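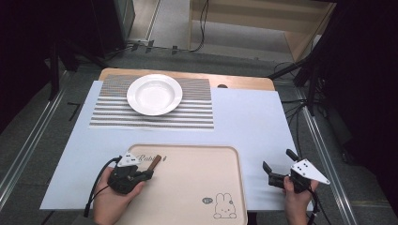
Touran Taheri asked whether a placemat should be treated as part of the table or as part of the setting, and remarked that the earlier draft had done both within a single paragraph. She would have preferred the mat to be dropped from the analysis and all positions given from the table edge.

Print | E-mail

October
By Ghazal Parsa and Ehsan Ghaffari

4. The mat as a reference surface

4.1 Definition

We keep the mat in the analysis and treat it as part of the setting. The table is fixed for the length of a session. The mat is laid by the participant and can be moved, turned or pushed aside, and its position is therefore a result of the activity. In the Pratach protocol the term "table" covers the tabletop and any sheet or board laid on it before the session starts. "Setting" covers the mat and everything placed on it. A tray standing directly on the table is called a side item, even when food is passed between the tray and a plate.

The distinction affects how errors are recorded. If a plate sits in the correct place on a mat that is itself too close to the table edge, the plate is scored as correct and the mat as displaced. Under the older Cronin scheme both would have been scored as displaced, and one careless movement at the start would have been charged against every later item.

4.2 Striped mats

All sessions reported in this section used a rectangular mat with stripes running parallel to its long side. Plain mats were tried in the pilot and given up. Participants laid them as readily as the striped ones, but the coders disagreed on small rotations of the items, and disagreed most on round plates, which have no direction of their own. Stripes give the coder a set of parallel lines near each object. A knife handle can be judged against the nearest stripe without reference to the table edge.

There is a cost. Some participants used the stripes as a guide and lined up the cutlery with them, and the same people may not have done so on a plain mat. We have not tried to correct for this. Absolute values for cutlery angle should be read with caution, while comparisons between sessions on the same mat are less affected.

4.3 The plate

The plate category includes flat plates and wide-rimmed plates with a recessed center. A deep plate of the pasta type is coded as a plate and not as a bowl if the rim can be gripped between the finger and thumb when the plate is resting on the mat. The position of a plate is taken at the center of the recess. With a wide rim this point is easier to locate than the outer edge, part of which is often hidden behind a hand or an arm.

Participants were told to leave room for cutlery but were not told on which side. Most put the plate down first and fitted the other items around it. Where the knife went down first, the plate tended to end up farther from the person, toward the back of the mat. Offset from the middle of the mat was recorded on a scale from 0 to 100, where 0 is the middle and 100 is the short edge. The median offset was 42 when the knife had been placed first. An offset is not an error under the protocol unless the rim extends beyond the mat.

4.4 The knife

A knife is described by three values: the direction of the handle, the angle of the blade to the stripes, and whether the tip rests on the mat. The rivets on a riveted handle are a convenient second point for the angle, particularly where glare on the blade makes the cutting edge hard to follow. We used the line from rivet to rivet where it was visible and the line of the blade otherwise.

Kitchen knives were coded in the same way as table knives. They are not part of a formal setting, but they are common on home tables where bread or fruit is cut at the meal, and leaving them out would have removed a large share of the informal settings. A diagonal knife is coded as "laid down" and a knife within 5 degrees of the stripes, or at right angles to them, as "set." The wording is from Sarla Dixit's field notes and was kept after the coders found it easier to apply than the terms it replaced.

Figure 3. Kitchen knife lying diagonally on a striped mat, with a deep-rimmed plate at the back of the mat to its right. The tip of the blade rests on a white stripe. Coded "laid down."

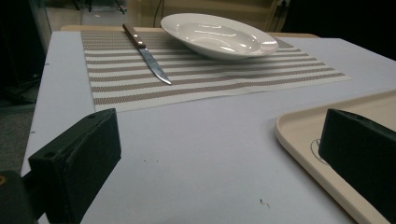

The "laid down" code carries no judgment about safety. A separate field records whether the tip points toward the near edge of the table, and that field is filled in for both codes. Banafsheh Shahbazi proposed combining the two fields into a single score. We decided against it on the grounds that a knife can be set perfectly square and still point at the person sitting down.

4.5 Side items

Snack trays were left out of the Clanex tables and are reported here for the first time. A tray is located by its nearest corner. Printed lettering or a drawing on the tray is noted only if it gives the tray a clear right way up, in which case rotation is recorded as well. Stick-shaped snacks have no fixed position in the protocol; once lifted they are logged as "in hand" until they are put down, and the surface they are put down on is entered by name.

Agreement between coders was lowest for side items. Roughly 3 percent of tray entries had to be settled by a second reading, most of them involving trays that touched the edge of the mat. The current Prasia coding sheet treats any contact with the mat as overlap, and the entries in Table 5 follow that rule.

Print | E-mail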